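Pegboard for paint tools, start to finish

Posted August 2021 by Flynn Kereama

Quick one. I get asked how we hang the painting stuff at the Bornow workshop so it doesn't end up in a bucket under the bench. Did the board over two evenings. You could do it in one if you don't stop to argue about where the hammers go (we did).

What you need

Pegboard, one sheet. Ours is 40 inches tall, trimmed at the bottom.
Furring strips, or any straight scrap lumber an inch or so thick.
Pegboard hooks to fit your hole size. CHECK the hole size. Quarter inch and eighth inch hooks do not swap.
Wood screws and washers.
Wall anchors if you can't hit studs.
Level, drill, pencil, tape measure.
Masking tape.
A damp rag.

I paid 26 dollars for the sheet, hooks extra. Salma El Ouafi got hers secondhand for 7 and it was fine, just needed a scrub and one corner glued.

Step 1. Sort before you buy hooks

Lay everything on the floor. All of it. Rollers, frames, brushes, scrapers, pliers, the lot. Toss anything with dried paint you've been meaning to clean since last year. You won't clean it. Brushes that have gone stiff like a broom, out.

Then make piles. Stuff you use every job, stuff you use sometimes, stuff that can live in a drawer. Only the first two piles go on the board. I put too much on the first time and had to pull half of it down.

Step 2. Do the layout on the floor

Put the pegboard flat on the ground and set the tools on it where you want them. Move them till it looks right. Leave a hand's width around anything with a handle, you need room to grab it.

Long handles go where they can hang down with nothing under them. Heavy stuff low. Rollers near the edge closest to where you pour paint.

Take a phone picture of the layout. Don't skip this, you will forget.

Step 3. Strips on the wall

Pegboard needs a gap behind it or the hooks won't go in. That's the strips. One along the top, one along the bottom, one across the middle so the board doesn't bow when you pull on a tool.

Find studs, mark with pencil, check level, screw the strips in. If your wall is concrete like part of ours, use masonry anchors and a hammer drill and wear ear protection. Trinidad Talavera did that bit for us. Loud.

Pull hard on each strip when its up. Should not move at all.

Step 4. Board up

Two people. One holds, one drives screws. Start at the top middle, then top corners, check level again, then work down. Washer under every screw head or the screw pulls right through the hole when somebody yanks on it.

Don't overtighten. The board dents and then you have to look at that dent forever.

Step 5. Hooks

Tip the hook up, push the top prong in, swing it down. If it's the kind with a base that sits flat against the board, press till it seats. Wiggle it. A loose hook falls out every single time you take the tool off, and it always rolls under something. Little dab of hot glue on the base fixes that, but only once you're sure about the spot.

Single hooks for anything with a hole in the handle. Pairs for tools that hang by the head. For pliers, set the pair close enough that the jaws can't slip between.

Step 6. Hang the tools

Follow your phone picture. Put the roller up first, it takes the most room sideways and everthing else has to fit around it. Dry cover only. A wet one drips down the board and leaves a streak, ask me how I know. If you only have one frame, hang it with the cover on so the two stay together.

Then the long handles, then the metal tools, then whatever's left. Bright handles help a lot here. Yellow on a white board, you can find it from the doorway. If your handles are all black, wrap a bit of colored tape around the end.
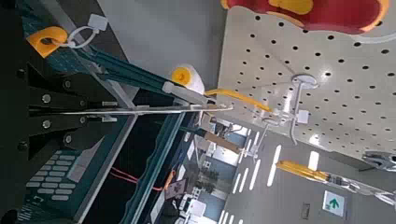
Step 7. Mark the spots

Masking tape under each tool, name on it in marker. Looks dumb, works great. Lilibeth Talavera traced outlines at the Gonia shop with a paint pen and it's prettier, but then she bought different pliers and now there's an outline of nothing.

Leave the tape up for a month. If a tool keeps landing somewhere else, move the hook to where people put it. They're not going to change.

Step 8. Live with it, then fix it

Give it a few jobs before you glue anything. We moved the scrapers twice. The brushes ended up in a rail with slots because hanging them off hooks by the little hole was too fiddly with gloves on.

Keeping it decent

Wipe the board down now and then, damp rag, no soaking. Hardboard swells if it gets wet and the holes go mushy. Dust settles on the hooks more than you'd think.

Wash roller covers right after the job. Warm water for latex, spin or squeeze it out, stand it on end overnight, hang it the next day. Metal tools, wipe and dry before they go back up. Drop of oil on the pivot if they get stiff.

Problems

Hooks too loose: wrong size for the holes, or the hole is worn out. Move over one hole.

Board bows out: needs another strip in the middle. Annoying to add after but doable, take out the middle screws and slide it in from the side.

Tools bang together: too close. Take one down. Seriously just take one down.

Board sags on one side: a screw missed the strip. Find it, redo it.

Questions I got last time

Eduardo Layug asked if you can paint the pegboard. Yes, before you hang it, thin coats, roller not brush. Brush fills the holes. Poke them out with a nail while the paint is wet.

Metal pegboard? Stronger, costs more. Fine for heavy wrenches, overkill for rollers.

Can you stick it straight on drywall with adhesive? No. You need the gap.

Next one is the shelf for paint cans, whenever I get to it. Need to find brackets first.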